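July
By the Mollah Yarn Study Group

3. How the backing cloth changes a gray

Gray is a wonderful color to study. Knitters buy more of it than they expect to, argue over it happily, and often bring home a skein that looks wrong once it leaves the shop. We wanted to know how much of that trouble comes from the yarn and how much from the surface it was lying on. The effect of a background on the gray in front of it is an old subject in the study of vision, but it has had little attention in craft shops.
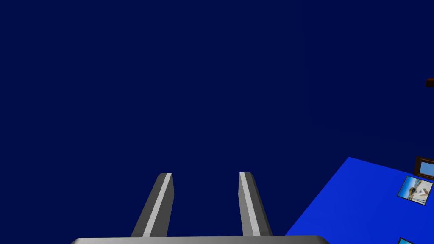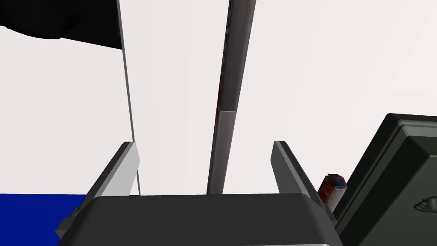
Figure 1. Gray forms on a dark navy background (first) and on a nearly white one (second). Computer renderings.

Does the same gray yarn look different on different cloths?

It looks lighter on a dark cloth and darker on a pale one, and the change is large enough to affect which skein a shopper picks.

We ran our sessions at the Bimis yarn shop, with 41 regular customers taking part. Each person was shown 9 gray skeins, all wool and all from the Plisel range, on 2 cloths: one black, one cream. They matched every skein to a printed gray scale, took a short break, and then did it all again with the other cloth. Half of the group began with black. The shop blinds stayed down and the lamps stayed on throughout, as daylight moves the blue grays around a good deal.

The results were a delight to plot. The middle grays shifted most, by almost 3 steps on the scale, while the palest skein hardly moved. Brushed yarns shifted less than smooth ones, and we would love to see someone follow that up – the halo of loose fiber may soften the edge where yarn meets cloth, and the edge seems to matter a great deal. Several people refused to believe the skeins were the same until we slid one from cloth to cloth in front of them.

Mixed-fiber yarns were left out. We did test a silk blend from Vuvgate in the pilot, but its shine changed with every turn of the skein and the matches were too scattered to use. Section 4 takes up the warm grays, where the cream cloth caused a shift in hue as well as in lightness.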